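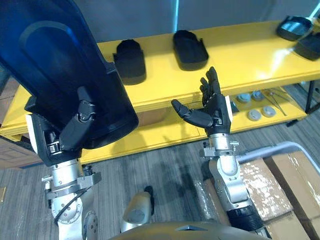
Left hand on the blue tray, right hand still thinking about it. Traniler open day.

I went to the Traniler open day expecting to be annoyed and came home only partly annoyed, so I suppose they can count me as a success.

Some background for anyone new to this blog. I spent a long stretch of my working life in a parts warehouse, and since then I've made a habit of going to look at machines that are supposed to do the job I used to do. I've seen arms on rails, arms on carts, and a thing with suction cups that dropped a box of gaskets on a salesman's foot. This was my first with proper hands, five fingers and all, on something with a torso.

The drive out is 162 miles if you don't miss the exit, and I missed the exit. Traniler has taken over half of a low building behind a tile wholesaler. You sign in, you get a sticker, and you get a folder with far too much gloss on it. The folder says the machine is called Senaneo and that it "works the way people work." I'd like to meet those people.

The task they'd picked was shelf handling. There was a yellow two-tier shelf with odd bits on it: black foam pieces that look like something you'd stuff in a boot, a couple of black plastic trays, gray discs down below with some long thin metal tools next to them. And the big blue tray, which was the star. It's see-through, dark blue, about as awkward a shape as you could choose, with a raised curved ridge and a thick rim along the bottom. I'll give them that much. Most demos use a cube.

The left hand held it by the bottom edge with the fingers curled around the rim. I had a good long look at that grip and it's a sensible one. It's where I'd have put my own hand. The fingers are black and jointed, and the wrist behind them is all silver clamps and little screws, with a black cable looping down the forearm. That cable bothered me. In a warehouse, anything that loops catches on something by lunchtime. I asked, and was told the routing was "under review," and it was the straightest answer I got all day.

Now for my complaints.

First, speed. I timed one complete go, from the hands starting to move to the tray being put down where they wanted it, and it took 50 seconds. I could do it in 2, and I have a bad shoulder. The presenter said speed comes later. Speed has been coming later at every one of these events I've attended, going back to a trade show one February when my coffee froze in the parking lot.

Second, the floor. It was clean, flat, gray wood-look flooring with a plain gray wall behind the shelf. My old floor had a drain in it, a slope toward the drain, and shrink wrap blowing around from the dock door. I asked if it had ever worked anywhere with a slope. The folder was mentioned.

Third, who decides what goes where. They ran the tray several times while I was standing there, and each time a staff member put everything back on its spot before the next go. Fine, it's a demo. But resetting the shelf is work too, and it was a human doing it, pretty briskly. If you need a person standing by to set up the job so the machine can do the job, I want to see that person's wages in the brochure.

I also asked how the thing knows how hard to squeeze. The explanation had the word "compliance" in it a lot. What I wanted to know was whether it would crack a thin tray on a cold morning, and I still don't know.

What I liked: the second hand. I had assumed it was there for looks, but it came up open, palm turned in, fingers spread a bit, ready to share the load. That's how you'd want a coworker to come in on a big awkward piece. When both hands were on it the tray hardly wobbled at all. A woman near me from a firm called Kuvberg, which makes shelving, said it was the first one she'd seen that didn't make her want to step back. I stepped back anyway.

They handed out a price sheet at the end, and there was no price on it. There was a "pilot program" with a minimum of 12 months, and you have to call them. I won't be calling them. I don't own a warehouse.

Would I go again? If they move the shelf somewhere dirty, yes. Put it in a real stockroom, hide half the parts behind the other half, let somebody leave a pallet jack in the way, and I'll make the drive and bring my own sandwiches (theirs were egg, all of them).

Next post will be back to the garage door opener, which has started opening itself again.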